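4.3 Pairing the Vanomance tablet with the panel receiver

Before starting, confirm that the receiver firmware is at revision 5 or later. The revision shows on the SYS page at power-up. Earlier units must be updated by a dealer.

1. Set the parking brake and connect ground power. Do not pair on battery alone.
2. Switch the avionics master ON and wait for the self-test to finish.
3. On the receiver, open SETUP, then LINK.
4. On the tablet, open Connections and select Jovness Receiver.
5. Enter the code shown on the receiver. The code expires after 200 seconds.

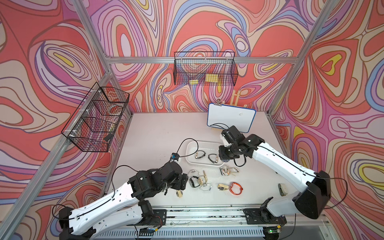 6. When the LINK page reads PAIRED, press and hold ENT until the page closes.

NOTE: The receiver stores one tablet at a time. Pairing a second tablet erases the first.

CAUTION: Position data on the tablet is advisory. It does not replace the certified instruments in the panel.

4.4 Loading a flight plan

1. Build the route on the tablet and save it under a name of eight characters or fewer.
2. Tap SEND. The receiver shows PLAN WAITING.
3. Turn the outer knob to review each leg. Check course and distance against your own planning.
4. Press ACCEPT. The old plan is overwritten.

If the receiver shows error 107, the route contains a waypoint missing from the installed database. Delete the waypoint or update the database (see 4.5), then send again.
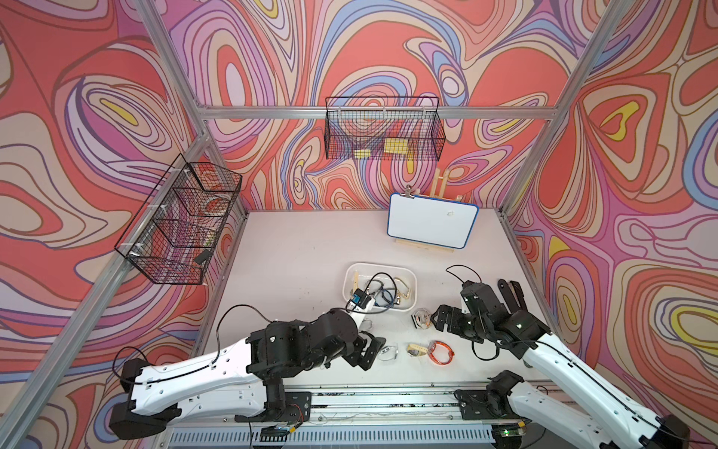 Figure 4-6. Enclosure with patterned walls and aluminum frame.

4.5 Database update

Updates are issued by Prenbridge Data Services. A full update is 780 MB and must be copied to the supplied card before it goes into the receiver.

1. With avionics OFF, insert the card, label facing left.
2. Switch avionics ON. Select UPDATE, then YES.
3. Leave power on until DONE appears.

CAUTION: Loss of power during an update can leave the receiver without a usable database.
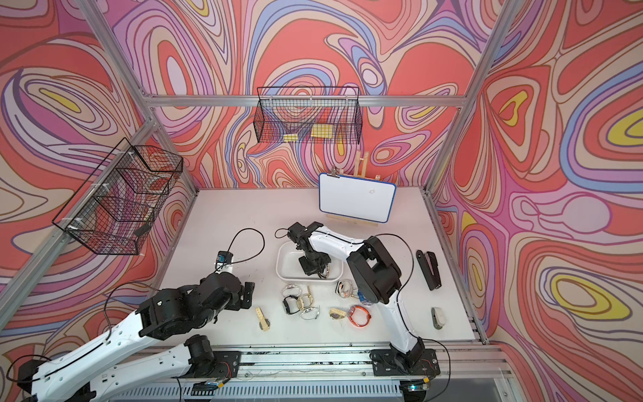 Photo: Ettore Gentile / Wysocka

4. Switch avionics OFF, remove the card and close the slot cover.
5. Check the effective dates on the SYS page and enter the update in the aircraft records.

Section 4 revised July 17, 2020. Technical editor: Gemma Santoro.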